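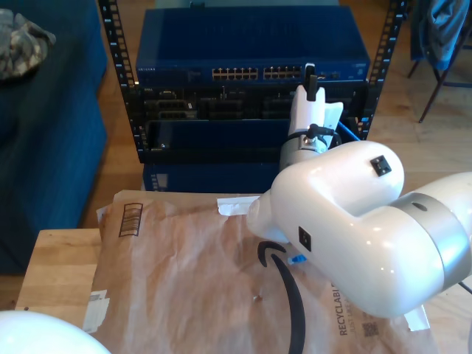

에티아(Etia) 주민 텃밭 모임 정기 회의록

일시: 2022년 11월 24일 저녁
장소: 마을회관 2층 작은방
참석: 히로세 나쓰미(진행), 샤룰 후타페아, 야기 히데아키, 데클런 컬리넌, 시몬 마주레크(기록), 그 밖의 회원 여러분
불참 연락: 북쪽 구역 두 가구(감기), 연못 옆 구역 한 가구(김장)

1. 여는 말

히로세 님이 따뜻한 대추차를 돌리시며 회의를 시작했습니다. 올해는 봄 가뭄이 길었고 여름에는 장대비에 고추가 많이 쓰러져서 다들 마음고생이 많으셨는데, 그래도 가을 무와 배추가 이만큼 되어 준 것이 고맙다는 말씀이 있었습니다. 특히 8월 비 온 다음 날 새벽에 나와 남의 밭 지주까지 세워 주신 분들께 박수를 보냈습니다. 이름을 밝히지 말아 달라고 하셔서 여기에도 적지 않습니다만, 당사자들은 아실 겁니다.

지난달 회의록은 한 군데를 고쳐서 그대로 받았습니다. 퇴비장 열쇠를 맡은 분이 컬리넌 님으로 적혀 있었는데 후타페아 님이 맞습니다. 기록자가 죄송하다고 말씀드렸고 컬리넌 님은 덕분에 한 달 동안 전화를 많이 받아 반가웠다고 하셨습니다.

2. 구역 배정과 대기자

내년 텃밭은 올해와 같이 54개 구획으로 운영합니다. 이 가운데 9개 구획이 비게 되었고, 대기자 명단에는 18가구가 올라 있습니다. 야기 님은 빈 구획을 반으로 나누면 기다리는 가구가 모두 들어올 수 있으니 그렇게 하자고 제안하셨습니다. 처음 농사를 짓는 분들에게는 반 구획도 결코 작지 않다는 말씀도 덧붙이셨습니다.

이에 대해 이야기가 꽤 길었습니다. 마주레크는 반으로 나누면 가운데 통로를 새로 내야 해서 실제로 심을 땅이 생각보다 줄어든다고 했고, 컬리넌 님은 호박이나 오이처럼 덩굴이 뻗는 작물 때문에 이웃끼리 서운한 일이 생길까 걱정하셨습니다. 후타페아 님이 본인이 첫해에 반 구획으로 시작해 상추와 쑥갓만으로 여름 내내 온 식구가 먹었다는 경험을 들려주셔서 분위기가 많이 기울었습니다.

결정: 빈 구획은 모두 반으로 나누어 배정합니다. 반 구획에는 덩굴 작물을 울타리 쪽으로만 심습니다. 통로 작업은 2월 말에 함께 하기로 하고 날짜는 다음 회의에서 정합니다.

3. 퇴비장

후타페아 님이 보고하셨습니다. 첫째 칸은 잘 익어서 봄에 바로 쓸 수 있고, 둘째 칸은 냄새가 좀 올라옵니다. 뒤집어 보니 귤껍질과 국물이 밴 음식 찌꺼기가 한곳에 뭉쳐 있었다고 합니다. 소금기 있는 음식은 넣지 않기로 한 약속을 다시 한번 부탁드립니다. 집에서 한 번 헹궈 오면 되지 않느냐는 질문이 있었는데, 그래도 김치와 찌개 건더기는 빼 주시는 편이 좋겠다는 답이었습니다.

낙엽은 공원 쪽에서 얼마든지 가져와도 된다는 허락을 받아 두었습니다. 은행잎은 잘 썩지 않으니 따로 모아 주세요. 자루는 창고 왼쪽 선반에 있고, 쓰신 뒤에는 탈탈 털어서 접어 두시면 다음 분이 기분 좋게 쓰실 수 있습니다.

퇴비장 지붕은 올겨울을 한 번 더 넘겨 보기로 했습니다. 눈이 많이 오는 날에는 가까이 사시는 야기 님이 쓸어 내려 주시겠다고 하셨는데, 사다리는 혼자 오르지 마시라고 여러 분이 거듭 당부드렸습니다.

4. 물통과 수도

수도는 첫 된서리가 내리기 전에 잠그고 관 속의 물을 빼기로 했습니다. 컬리넌 님이 맡으시고, 잠근 날을 게시판에 적어 두시기로 했습니다. 그 뒤에 시금치나 마늘밭에 물이 필요하신 분은 빗물통을 쓰시면 됩니다. 빗물통은 모두 6개인데, 연못 옆에 있는 하나는 꼭지가 헐거워 밤새 물이 샙니다. 마주레크가 고무 패킹을 갈아 보고, 안 되면 꼭지를 통째로 바꾸겠습니다.

긴 호스는 누가 감아 두셨는지 아주 가지런했습니다. 히로세 님이 꼭 회의록에 남겨 달라고 하셔서 적습니다.

5. 씨앗 나눔

올해 받은 씨앗을 히로세 님이 종류별로 정리하고 계십니다. 토종 오이와 갓, 조선파, 분홍 봉선화가 넉넉하고, 찰옥수수는 이웃 밭 것과 섞였을지 모르니 그 점을 알고 가져가셨으면 합니다. 봉투에는 품종과 받은 해, 받은 분의 이름을 꼭 적어 주세요. 작년에 '맛있는 것'이라고만 적힌 봉투가 있었는데, 심어 보니 아욱이었습니다. 맛은 있었습니다.

아직 덜 마른 씨앗은 봉투에 넣지 말고 신문지에 펴서 며칠 더 두었다가 가져와 주세요.

6. 겨울나기와 그 밖의 이야기

마늘과 양파를 심으신 분은 볏짚을 덮어 주시고, 볏짚이 모자라면 창고 뒤에 쌓아 둔 것을 나눠 쓰시면 됩니다. 비닐은 바람에 날려 연못에 빠지는 일이 잦으니 가장자리를 흙으로 꼭꼭 눌러 주세요. 다 거둔 밭은 지주와 끈을 걷어 주셔야 봄에 밭 갈기가 수월합니다.

컬리넌 님이 밭 입구에 긴 의자를 하나 놓자고 하셨습니다. 일하다가 앉을 곳이 없어 물통에 걸터앉는 분이 많다는 이유였고, 반대하는 분은 없었습니다. 다만 새로 살지 직접 만들지를 두고 의견이 갈려 다음 회의로 넘깁니다. 야기 님은 만드는 쪽이라면 본인의 연장을 빌려주시겠다고 합니다.

고양이가 갓 뿌린 시금치밭을 자꾸 파헤친다는 이야기도 나왔습니다. 잔가지를 촘촘히 꽂아 두니 덜 오더라는 분이 계셨고, 귤껍질이 좋다는 분도 계셨는데, 후타페아 님은 귤껍질만은 밭에서 그만 보고 싶다고 하셔서 모두 웃었습니다.

7. 맡은 일

후타페아: 퇴비장 둘째 칸 뒤집기, 안내문 새로 붙이기
컬리넌: 수도 잠그기, 긴 의자 값 알아보기
야기: 반 구획 배치도 그리기
마주레크: 빗물통 꼭지 수리, 대기 가구에 연락
히로세: 씨앗 목록 정리

다음 회의는 새해에 같은 방에서 엽니다. 날짜가 잡히는 대로 게시판에 적겠습니다. 남은 대추차는 보온병째 두고 가니 회관에 들르시는 분들이 드셔도 됩니다.

기록: 시몬 마주레크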